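22nd October, bench notes

Spent the morning on our house rules for the two-arm cell with King-fai Chou. The draft we got from Forcombe is decent but very wordy, and I'd like something people will read standing up! First fix: one person calls the moves, and that person keeps a hand near the stop.

We also argued over how close the grippers may come to each other. I wanted 70 mm as the floor, he wanted a slower speed inside that zone -- we wrote down both.

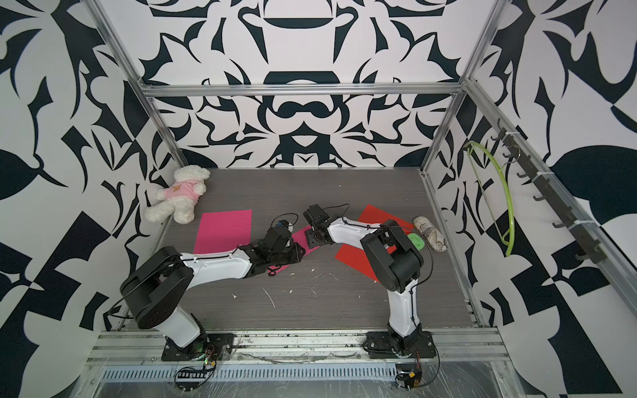 Housekeeping

White flecks and scraps on the gray floor panel, and the front rail is grimy too. New rule: wipe down before the first run, and again every 14 runs. Cables at the wrists get a look at the same time. Hanger comes off the hook rack unless it's part of the task.

Wycliffe wants a joint check after up to 400 cycles. Fine by me, but who logs it? Ask him before I send this to Timidport.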